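Omoveck window robot: four months in an apartment cleaning crew

I clean furnished rentals for a living, mostly turnovers, mostly old buildings with no elevator. There are nine of us on the crew and we do windows in nearly every unit. Last fall Liesbeth Jacobs, who owns the company, bought two Omoveck window cleaning robots after a long lunch with a salesman, and I got handed one of them along with a charger and a safety rope. So this is my review, posted Sun 30 March with the thing sitting on the passenger seat of my car.

First, what it's good at. Big plain glass. We have a former showroom on the books with panes taller than me, and I used to dread it (ladder, squeegee, sore neck for two days). Now I spray the pads, stick the robot on, clip the rope to something solid and go do the bathroom. It hums its way across and back and chirps when it's finished. On a good day it saves me 28 minutes at that one address, and my shoulder has noticed! I would fight anyone who tried to take it away from me on showroom day.

The pads are decent too. They wash fine at low heat, and the replacement set from Enar fits and costs less than the Omoveck ones.

Now the grumbling. Most of our windows aren't showroom windows. They're narrow, they have bars down the middle and curtains we aren't allowed to take down, and the robot needs a stretch of flat glass before it will even start. Put it on a skinny pane and it beeps at you and sulks. Corners it leaves round, every time, so you come back with a cloth anyway. And it doesn't do frames or sills at all, where most of the dirt lives in this town. 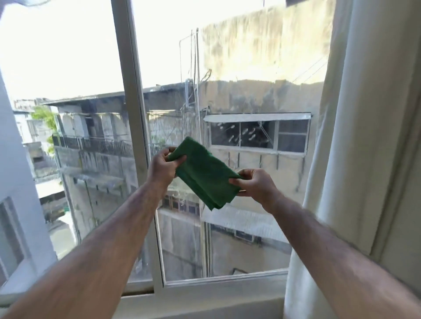 I'd say I still do two windows out of three with a folded microfiber, same as I did before. Fold it thick, work from the top down, flip to a clean side when it starts to drag. Ivars Žukauskas on our crew got the second robot and went back to cloths completely after a week – he says he can finish a bedroom window before it has made up its mind. He's probably right, but he also has younger knees than I do.

What I didn't expect was how much it would change the schedule. The office saw the showroom numbers and shaved 16 minutes off every job with a robot on it, skinny windows included. That was a rough couple of weeks. We sat down with Liesbeth, went through the addresses one by one, and now only the big-glass jobs get the shorter slot. If your boss is thinking of buying one of these, please have that talk before the box gets opened.

Battery: fine for one large apartment, not for two. Noise: like a hair dryer in the next room, and tenants do ask about it. Carrying it up four flights with the mop bucket – not fun. There's a padded bag from Szalai that helps, and I paid for that myself, which I'm still a little sore about.

Four stars for big glass, two for everything else. I'm keeping mine, and I'm keeping my stack of cloths too. Liesbeth wants to try the smaller Jokavent model in May and I've already put my name down.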